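August 8, 2021
Bench notes, adhesives and finishes, Bandby shop

In on my own to check the hide glue samples before the week starts. Quiet, so I got through most of it by lunch.

Glue batch first. The granules from Lokier went in to soak last night in the small crock, cold water to just over the top. They had swollen evenly this morning with no hard centres. Heated in the double boiler, held at 60 and skimmed once. Colour is a bit darker than the last lot but it runs off the brush the same way and smells fine. I put a label on the lid. Please don't top up this pot with the old stuff, I want to see how it ages by itself.

Test joints: maple to maple and maple to spruce, 2 of each. Rubbed joints, no clamps, left standing on end by the window. I'll break them once they've had a full week. If the spruce tears out before the glue line lets go I'm happy to use this batch on the Aranda chairs.

About those chairs. Trinidad Paredes had the worst one apart on Friday and left the parts in the tray with masking tape tags. Back left leg tenon is packed with something yellow and rubbery, likely a home repair. Warm vinegar on a rag softened it but it still needs scraping. I did one face and stopped as my blade was pulling up fibres. Will resharpen and go again. The stretchers are fine. One seat rail has a split along the grain that goes deeper than it looks from outside, so it needs glue worked in with a syringe and then cauls shaped to the curve. I've roughed out the cauls from offcuts and they're on the shelf over the vise. Cork facing still to go on.

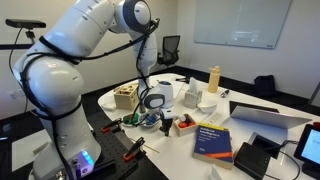 White table, with the orange clamps on the black plate.

Shellac next. Mixed a new jar from the blonde flakes, two pound cut, and strained it through a paint filter after it had dissolved. The older jar from November is finished as far as I'm concerned. I brushed a strip on scrap and it was still tacky the next day, so it's in the waste tin. If you open flakes, write the month on the bag.

Rubbed out the sample boards for the grey cabinet. Went through the grits up to 1,000 with a little mineral oil, then wiped down with naphtha. Board A has an even satin and no swirl marks. Board B went through at one corner where I leaned on it. Board A is the one to show the client. I'd sooner do the cabinet sides by hand and keep the pad off the edges altogether.

Humidity in the drying room has been creeping up all week. The dial gauge and the digital one disagree, so I've sealed both in a bag with damp salt and will read them tomorrow. Until then don't trust either. The Kustlow veneer stays flat between boards with the weights on. It had started to cup along one long edge and I gave it a light mist on the hollow side before closing it up again.

To order: brass pins, cork sheet, a new strainer for the glue pot, methylated spirits. Sandpaper is fine except 320, we're down to part of a sheet.

Still to do this week:
Scrape remaining tenon faces
Face the cauls
Break test joints (next weekend, leave them alone until then)
Read the gauges
Ring the Aranda people about whether they want the old casters back

Left the double boiler off at the wall and the lid on the crock.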